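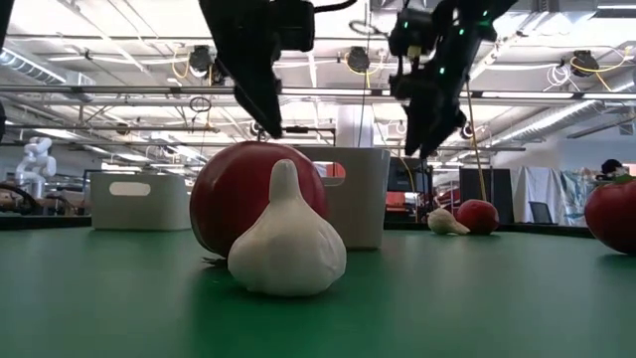

Fixed view of the bench at Wurnton, both grippers raised, garlic and tomatoes on the table.

Gripper comparison for produce handling: progress report to the program office
26 April 2026

Where we stand

The grant asks us to say whether the Vollden fingers are worth buying over the Fawzy fingers we already own. We can't say that yet, and I would be wary of anyone who did on the strength of the numbers so far. We have logged 189 pick attempts out of the 600 in the plan. The plan was written in November and assumed we would be further along.

The bench is set up and running. Two arms' worth of grippers work over one green table, with white bins to sort into. Garlic and tomatoes are the main test items. A garlic bulb gives a finger a narrow neck to catch on and a ribbed base that sheds skin. A tomato is smooth and shiny, and it bruises. If a finger does well on one and badly on the other, we want to know that before we spend the money.

What I don't trust in the early results

The Vollden fingers dropped fewer tomatoes than the Fawzy fingers in the first block of runs. That sounds good until you look at how the runs were done. The Vollden set went second, when the operators had more practice, and the tomatoes came from a different delivery. I have asked for that block to be repeated with the order mixed. Until then it should not be quoted in any summary.

The supplier's claim that the same fingers handle "all common produce" has not been tested by us. Garlic is the weak spot. A good share of our failed picks came from a finger pushing the bulb along the table before it closed. Narrower tips might fix it, or slower closing might. The second costs nothing, so we will try it first.

Bruising is scored by eye, the next day, by whoever is free. Two people scored the same 15 tomatoes and disagreed on 7 of them. I don't see how we compare two products with a score like that. A simple press gauge has been priced and is within the supplies line.

Cameras

We compared the fixed view with the small wrist camera. The pitch for the wrist camera was that it would see the grasp when the fixed one can't, and it does keep both fingertips in view with the table between them. It has trouble of its own. White trays wash out badly, to the point where the inside is close to plain white and pale food is hard to tell from the tray. Red items blur when things are moving. Locking the exposure is the obvious next step, and matte gray trays would be cheap to try. I would hold off on the better camera model until both have been done.
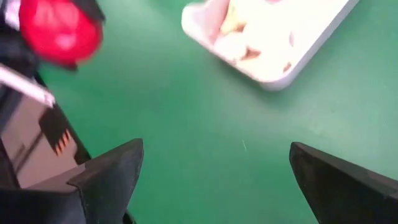
Controller

The Wustis controller was bought to cut the delay between command and finger movement. It may have done so. Our timing logs use two clocks that drift apart, so the gain on paper is smaller than the error in measuring it. We are moving both logs to one clock before any more timing runs.

Money and next steps

Spending is under plan, mostly from running fewer trials. Before the next report we will repeat the tomato block in mixed order, run garlic at slow closing speed, and redo the timing. Please hold the second Vollden order until the repeat block is in.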